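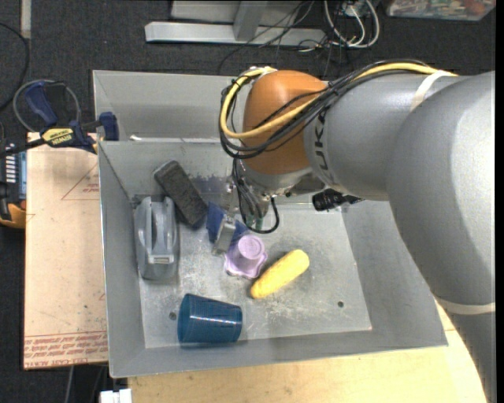 A KUKA arm fitted with a two-finger gripper over a metal bin holding a purple cup, a toy ear of corn and other loose objects.

Findley Offers Bin-Picking Kit for Existing Robot Arms

Findley has opened orders for the Stivlow kit, a package of hardware and software that allows an industrial robot arm already in service to pick mixed items from a bin. The company began taking orders in May and will ship the first units from its plant in Flomgate.

The kit includes a gripper, a mounting plate, a control unit and a license for the Stivlow planning software. Findley states that the software does not require a stored model of each item. It selects a grasp from the shape of the object and the space around it, and it can be set to leave an item in place when no safe grasp is found.

Before release, the software was checked against a set of 128 household and office items. In the final round of 1,000 pick attempts, the company recorded 566 lifts on the first try with items placed at random. Results were stronger for upright items than for those lying against a bin wall, and Findley has said that an update on wall clearance is in preparation.

Installation is carried out by Boateng, which also provides operator training at the customer's site. Training takes 3 days and covers calibration, bin placement and emergency stop procedures. The arm, the bin and the safety fencing are not part of the package and must be supplied by the customer.

The kit is offered for purchase or on a yearly lease - software updates are included under both plans. Requests for a site review may be sent to the Boateng service desk in Flomgate.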